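# Looking After the Wrist Camera Arm: Notes for the Practical Sessions

Rurkergate Workshop, Bay 2. Handout revised Feb 11, 2021.

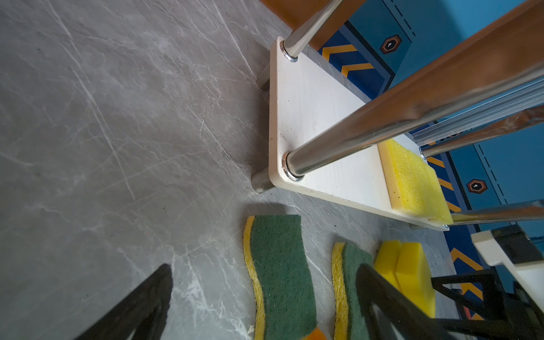
Welcome back, everyone. Last time we talked about the arm as a whole – the base, the joints, the cable run, the controller underneath – and I promised that the next handout would get down to the end that does the touching. So these notes cover the wrist, the small camera, the two fingers and the area the arm works in. Please read them before you come, even if you only manage it over a sandwich, and bring a printed copy you don't mind getting grubby.

Most of you will spend far more hours looking after a machine like this than you'll ever spend programming one. I say so every year and every year I see a few long faces, but I've always found it rather pleasant work. You get to know the arm by its sounds and its little habits, and by March you'll notice a tired finger joint from across the room.

## Before you touch anything

Go through the start sheet on the side of the controller cabinet. It's short and you'll soon know it by heart, but read it out loud to your partner anyway. The parts that matter most for today:

1. Arm parked and stopped, key out, key in your own pocket.
2. Air and power to the gripper off at the cabinet. The software button doesn't count.
3. Sleeves rolled, lanyards off, long hair tied back.
4. A clean cloth laid under the wrist before any screw is loosened.

The cloth is there for the screws. The ones that hold the finger pads are tiny, and on a gray stone floor with veins in it they vanish completely. We lost an entire afternoon to one of them in the autumn group, six grown adults crawling about with flashlights, and it was in somebody's cuff!

## The fingers

Our gripper has two black fingers with an open, triangular shape. The gaps in them let the finger give a little when it closes on something, so it wraps around the object a bit instead of pinching it at one hard point. That makes it kind to soft things such as foam, and reasonably forgiving when the arm arrives slightly off its mark. It also means the fingers are a wearing part, and you should think of them the way you'd think of the brake pads on a bicycle.

We log every close of the gripper. At 3,000 closes the fingers come off and get a proper look on the bench, whatever they look like from the outside. In between, at the start of each session, do the quick check:

- Press each finger inward with your thumb and let go. Both should spring back at the same speed. Slow on one side usually means a crack starting at a corner of the open part.
- Run a fingernail along the inside face. You're feeling for a ridge or a glazed, slippery patch.
- Close the gripper by hand until the tips meet. If one tip sits ahead of the other, the mount has shifted, and you should go to the next section before doing anything else.
- Look for bits of foam caught in the corners. They do build up, and they can stop a finger from folding where it ought to.

To clean them, use warm water and a drop of dish soap on a soft cloth, then a second cloth with plain water, then let them dry in the air. No solvent, please. I know the spray on the shelf is quicker. It also leaves the surface slick for the rest of the day, and then you'll spend the session wondering why everything slides out of the grip.

### Putting the fingers back

Start both screws on one finger before you tighten either of them. Bring them up evenly, a half turn here and a half turn there, until they're snug. Then do the other finger. If you tighten one screw all the way first, the finger twists on its mount by an amount you can't see and the arm certainly can feel. Use the small driver with the red tape on the handle, which lives in the Selwood box and should go back there afterwards (I'm looking fondly at last year's group, who returned it in May).

## The camera at the wrist

The camera is small and light and sits close to the work, and that's both its charm and its trouble. Up close, a little tilt turns into a big error. If the camera bracket has rotated by the smallest amount, the arm will reach confidently for a spot beside the thing you wanted.

Cleaning comes first. Blow the dust off with the rubber bulb, then wipe once, gently, from the middle outward with a lens tissue. Don't breathe on it and rub it on your shirt. I have watched people with very good degrees do exactly that.

Then check what it sees. Bring up the live view and look for these things, in whatever order suits you:

- Both fingers should come into the lower part of the view. They're our built-in reference, and if one has wandered or gone missing altogether, either the finger or the camera has moved.
- Thin straight edges should look crisp. Anything with a clean line will do as a test, a shelf edge or a metal rod.
- Shiny surfaces should show some detail. Chrome poles are the hard case, for they throw back every color in the room, and the software can mistake a bright streak for the edge of something. If the streaks are washing out to plain white, turn the exposure down a notch and look again.

If the fingers are in the wrong place in the view, save a still, open the reference still from the Magsi folder beside it, and compare. Please don't correct the camera by eye. It feels right and then costs you twice the time later on.

### Re-aligning

When the camera has moved, loosen the bracket just enough that it turns with firm pressure from two fingers. Nudge, look, nudge, look. Once the view matches the reference, tighten it and look one more time, for tightening nearly always drags it a hair in the direction of the screw. With practice you'll learn to set it slightly the other way and let the screw pull it home. After that, run the touch test at all 17 points on the calibration plate and write down the result for each, the bad ones included. I would much rather read an ugly, truthful log than a lovely one.

## The work area

People forget that the cell includes whatever the arm is working on and whatever it's standing on. For the sorting and tidying exercises we use household things: a rack with chrome poles and pale shelf boards, kitchen scrub sponges, plain foam blocks and so forth. They're cheap and easy to replace, and they misbehave in interesting ways.

**The rack.** Check that it sits level on its feet. Press down on each corner of the bottom shelf in turn, and if it rocks, adjust the foot, then press all round again. Check the ring collars where the poles meet the board. A loose collar lets the pole lean, and a leaning pole at floor level is a good deal further out by the time you get to the top. Wipe the shelf with a damp cloth. Old smudges do no harm to the exercise itself, but a dark spot on a pale board can be picked up as a small object if the threshold has been set too keen, and you'll see the arm hover over it in a puzzled sort of way.

**The floor.** Sweep first, then wipe. Fine scratches are there for good and the software has learned to ignore them. Fresh crumbs of foam it has not learned to ignore.

**The sponges and blocks.** Squeeze each one before the session. Foam that has gone stiff or crumbly at the edges should be swapped out. Scrub sponges need a bit of thought, as the scouring side and the soft side grip quite differently, and a program that picks one up nicely pad-side up may fumble it the other way round. Note in the log which way up you placed them. Upright blocks are easily knocked over by a finger on its way to something else, so for the first slow run stand by the stop button and keep your eye on the tips of the fingers, not on the target.

**The backdrop.** Smooth it flat. A crease makes a shadow, and the shadow moves as the arm passes in front of the lights. If a printed pattern or icon has started to peel or fade, tell me and I'll order another from Verkport. They take their time, so tell me early.

## When something goes wrong

Here are the usual complaints, with the place I'd look first.

| What you notice | Look here first |
|---|---|
| Arm reaches beside the object, always on the same side | Camera bracket |
| Arm reaches beside the object, different each time | Exposure, glare from the poles |
| Object slips out on the way up | Dirty or glazed finger faces |
| Fingers close crooked | Finger screws, then the mount |
| Arm hovers over bare shelf or floor | Crumbs, spots, threshold |
| Finger clips the shelf edge on approach | Rack moved or not level |

Change one thing, then run it again. I can't say it warmly enough or often enough. When you change the exposure and the screws and the rack all in one go and the fault disappears, you've fixed the machine and learned nothing, and it'll be back to visit you.

If you hear a click from the wrist joint itself, stop there. Don't open the joint cover. Write down the angle shown on the controller and what the arm was carrying, and leave the red card on the cabinet. That repair is covered in session 11, and we'll do it together on the spare wrist.

## For next time

Please read the cable section in the grey binder, paying particular attention to the pages on strain relief at the wrist, and bring your finger-check log with at least two entries in it. If your pair hasn't yet had a turn at re-aligning the camera, catch me before we start and we'll set the bracket off on purpose so that you can have a go. The key to the parts cupboard is on its hook again, and there are fresh lens tissues in the second drawer.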